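Relabeling grasp onsets, part two

The Rullthorpe set is finished: 2,000 demonstrations with the hand-held gripper, all of them small objects picked out of cluttered containers. Last time I argued that our onset labels were late. Aigars Grigaitė rechecked 49 episodes by hand and agreed, so I changed the rule.

The old rule marked onset when finger width stopped changing. With soft items that is a poor signal – fabric and stuffing keep compressing well after contact, and the label drifts. The new rule uses the first frame where closing speed drops below a threshold set per episode.

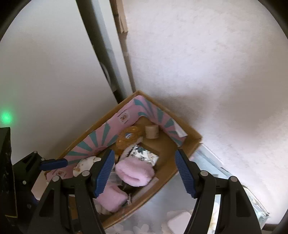
I trained two policies on the same 1,000 episodes, identical except for the labels. Each got 30 trials in October on held-out containers. The one with the new labels did better on soft items and the same on rigid ones. I would not read much into the size of the gap with so few trials.

Two problems remain. Thin plastic gives almost no change in closing speed, so the rule fires late or never. And when a finger brushes the container wall first, the wall contact gets labeled as the grasp. Frøydis Engebretsen suggested discarding any onset followed by reopening. I have that running on the other half of the set now – more when it finishes.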